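Lustidholm Makers Board > Student Projects > Two-arm basket sorting, summer class build thread

solderpuddle
OK, as promised, a thread for the summer class so I stop clogging up the general chat with this stuff. We have two arms, a shelf and four baskets, and the project is called Lirar (the students voted, I had no say). The goal for the end of August is one full sort with nobody touching the keyboard: pick up a basket, tip the contents out, put it back in line, go on to the next color.

There are 10 students split into 2 teams. One team does the picking side and the other does what they call "the pour". Fereshteh Rostami is teaching the class and I help out with wiring and snacks. I am having way too much fun with this!
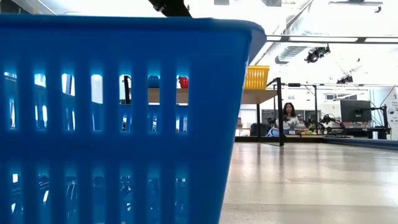

The pour is where everybody wants to work, of course. The picking team has the harder job and gets less glory. They have been through 4 versions of the grasp on the rim and the current one comes in at a slant and pinches just one side. I was sure it would twist right out of the fingers. So far I have been wrong more often than right, and I'm happy to be.

gantrygoose
Love this. One question about the pinch: are you replaying recorded motions or is there some vision in the loop? If it's replay, one nudge to the shelf and you're done for the day.

solderpuddle
Both, sort of. The pour team is on replay. The picking team has a small policy trained on 24 demos the students drove by hand. Replay is smoother, the trained one copes better when a basket gets set down crooked. There has been some friendly shouting over which is "real" robotics.

mothballed_servo
I'll be the grump. 24 demos is tiny. With that few, you've taught it one shelf, one light level and one row of baskets in one order. Swap the blue and the yellow and I bet it reaches for thin air. I'd spend the rest of the summer on a plain scripted pick with good calibration. Boring, but the kids would leave knowing frames and transforms cold, and those carry over to every arm they'll ever touch.

solderpuddle
Fair point about the order. We haven't swapped colors yet and I would not put money on it. I don't agree about the rest, though. They spent the whole first week on frames – paper, string and protractors, no power on – and half of them only got it once they had driven the arms around and watched a demo come back wrong. 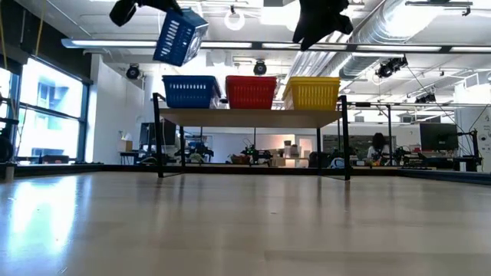 How high should an arm lift a basket before it tips it?
High enough that the lowest corner still clears the rims of the row when the basket is at full tilt. Work it out from the diagonal of the basket, then add a little extra for sag in the arm.

The students put that one on the whiteboard after somebody did the math with the basket level. A level basket needs a lot less room than a tilted one, and they found out with a nice loud clatter. Everyone cheered. Parviz Babaei (he runs the Korneo after-school club and drops in on us) told them his group did the exact same thing last year, and then they wanted to know all about his group's other disasters, so there went an hour.

gantrygoose
An hour well spent. What's the other arm doing during the pour? Just parked?

solderpuddle
Parked off to the side for now. Next step is having it steady the far rim. That means the two programs have to wait for each other, and at the moment they wait for each other forever. Classic! Two students are drawing it out as traffic lights and I think they're close.

mothballed_servo
Put a timeout on both sides before anything else. Then if one hangs, the other backs off and goes home. And please tell me somebody has a hand near the stop button.

solderpuddle
Always. It's a rotating job and you have to stay standing while you do it. Timeout is a good call, I'll pass it on.

I also asked if I could copy over the class write-up and got a yes, so it's pasted below. They did all the writing, I only fixed the spelling.

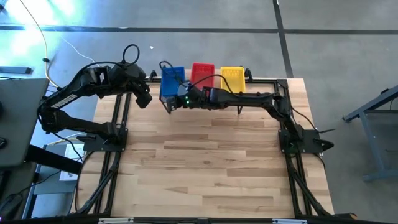 By Fereshteh Rostami and the Lirar class
Posted 12/8/22

Our table has an arm on each side and the baskets at the back. We measure everything from the front left corner of the wood. In week one each team used the base of its own arm as zero, and when we traded numbers none of them matched. Now there is one zero and it is written on tape inside the lid of the tool box.

Things we learned: rims are easier to grab than walls. Slow is easier to fix than fast. Save your file under a new name every time, even when you only changed one number. If the gripper comes down beside the rim, check the shelf first and the code second.

Things we still argue about: replay or trained. Whether the pour should shake at the end. Who named the left arm Soltani.

solderpuddle
(It was the picking team. They deny it.)

gantrygoose
Team shake, for the record. A short one, with small wrist moves only, or it'll walk out of the pinch.

mothballed_servo
Against shake. Tip it further and wait. But "check the shelf first and the code second" is better advice than I got in school, so tell them the grump approves. And do the color swap! I want to hear how it goes either way.

solderpuddle
Color swap is first on the list for the next session. I'll post the numbers, good or ugly.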